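Home | Questions | Rules & Scoring | Unanswered | Log in

Does a runner score from third if the batter makes the final out at first?

Asked by Ferhat Bozkurt in May. Viewed 334 times. 3 answers.

I keep the scorebook for Melar, an amateur baseball side. One out, runners on first and third, ground ball to the shortstop. He threw to second for the force, and the second baseman relayed to first in time to get the batter. Our runner from third crossed the plate well before the relay arrived. I entered the run. The Onelmont scorer did not, and the umpire agreed with her. Is timing at the plate not what decides it?

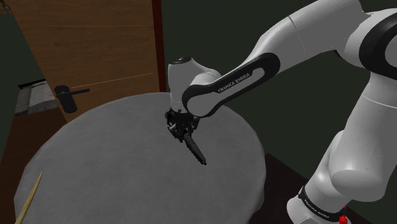
Rules & Scoring

Answer from Elif Naz Ersoy
Accepted. 40 votes.

The umpire was right. No run scores on a play where the third out is made by the batter before he reaches first base, or by any runner who is forced out. When the runner touched the plate has no bearing on either case.

Timing matters when the third out is of another kind, such as a tag on a runner who is not forced. If the plate is touched before the tag is made, the run counts. The plate umpire should signal this to the scorer.

For your book: putout to the second baseman, putout to the first baseman, 6-4-3, no run and no run batted in. Mark the runner as left on third.

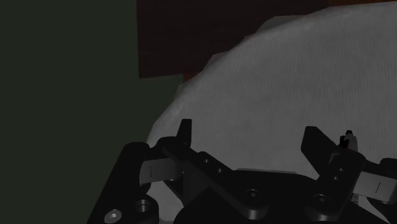
Filed under: force outs and time plays

Answer from Gülizar Tekin
4 votes

Agree with the above. One case to watch is a runner who leaves early on a caught fly ball. If he is put out on appeal for the third out, that is not a force, even though the fielder only has to touch the base. A run that crossed before the appeal out stands. We had this at Kikau last season and both books were wrong until the sixth inning.

Answer from Barış Demirtaş
0 votes

I thought it counted if he slid. We always gave it in softball.

Comments (3)

Elif Naz Ersoy: Sliding makes no difference in either game.

Ferhat Bozkurt: Thanks, book corrected. We lost by two instead of one.

Melahat Eren: Does the same apply if the batter is out on strikes?

Share | 3 shares | Report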